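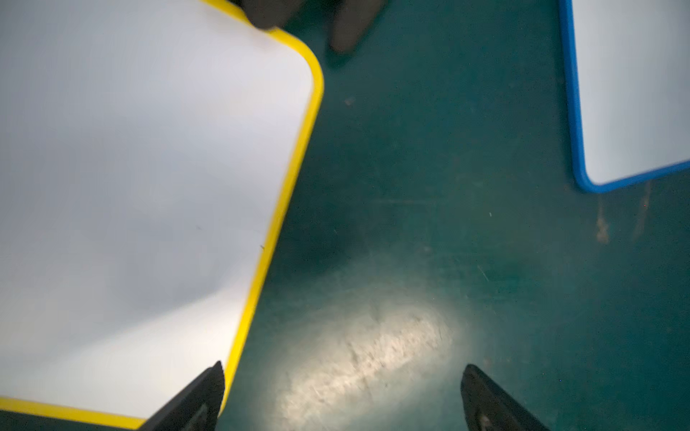 Nundmont opened its manipulation lab to visitors on February 2, 2022, and the tour began at the pick-and-place bench run by Ama Yakubu. The task on show was sorting flat and awkward items with a two-finger gripper. White boards with rounded corners, one edged in yellow and another in blue, lay on a dark teal surface, and the coloured rims give the vision software a usable edge where the white faces offer very little. The surface is scuffed and rubbed brown in places. Yakubu prefers to keep it that way – a clean bench, she said, produces software that only works on clean benches.

The control package is called Trandemum. It plans a grasp from the wrist camera and checks it again just before the fingers close. The printed log handed to visitors listed 1,282 grasps since August, sorted by object and by type of failure. Thin rims seen edge-on had a page to themselves.

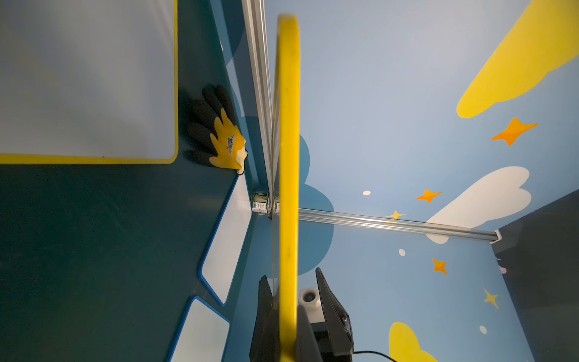 Failures are kept along with the successes, and both go into the next round of training. Salvador Leitão took over for the second half and covered cable routing, finger wear and the stop circuit. Fingers are changed every 2,000 cycles. A change takes 3 minutes with a hex key, plus a short recalibration.

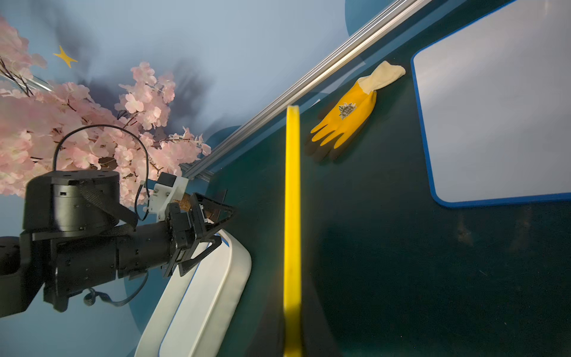
Can visitors operate the arm themselves?
Only at the afternoon session, at reduced speed and with a member of staff at the stop button. Places are booked at the front desk.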